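## 3.2 容器と内容物の配置

本節では、実験に使用した容器と、その中に置いた物品の配置について述べる。前節で説明したように、本研究の関心は、上部が開いた大型容器の中に少数の物品が残った場合に、それらがどの位置に分布するかという点にある。物品が多い場合の充填率については、すでに多くの報告がある。しかし、残りが少なくなった段階の配置については、記録があまり残されていない。

容器はVestetti社から購入した灰色のものを使用した。側壁は内側に向かって傾斜しており、底面は平らである。この容器は本研究の前にも別の作業で長く使用されていたため、内面の状態は新品と異なる。予備調査では新品の容器も比較したが、底面での滑りやすさが変わるため、本実験ではすべての試行で同じ容器を使うことにした。内面の清掃は、一日の試行を始める前に一回だけ行った。

物品は、Vekwoodの日用品セットとDenelの部品セットから合計26種類を選択した。選択の基準は、形状が互いに異なること、および色によって区別しやすいことである。柔らかい布製品は、形が試行ごとに変化し、中心位置を定義することが難しいので除外した。

一回の試行では、まず物品を容器に入れ、次に順番に取り出し、残りが2個になった時点で配置を記録した。記録は2023年8月から開始し、384回の試行について配置データを得た。位置の分類には、底面を「隅」「壁際」「中央部」の3領域に分けるAlvarado区分を用いた。物品が二つの領域にまたがる場合は、上から見た面積が大きい方の領域に分類した。この判断は二名の作業者が独立に行い、一致した割合は95%であった。一致しなかった試行については、再度協議して決定した。

図3に、残りの物品が少ない段階の配置を示す。赤橙色のブロック状の物品は奥の左隅にあり、紺色の楕円形の物品はそれより手前で、長い方向を左右に向けて底面の中央からやや左に位置している。Alvarado区分では、前者は「隅」、後者は「中央部」となる。 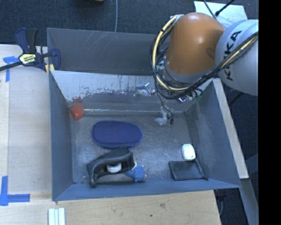 **図3** 容器内に残った物品の配置。左奥の隅に赤橙色の物品、その右手前に紺色の楕円形の物品がある。

隅にある小型の物品は、二つの壁に近いため、接近できる方向が限られる。一方、中央部の物品は周囲に空間があるが、大きさによっては壁との距離が短くなる。このため、本研究では領域の名称だけでなく、物品の外縁から最も近い壁までの距離も合わせて記録した。距離の測定方法と誤差の扱いは3.3節で述べる。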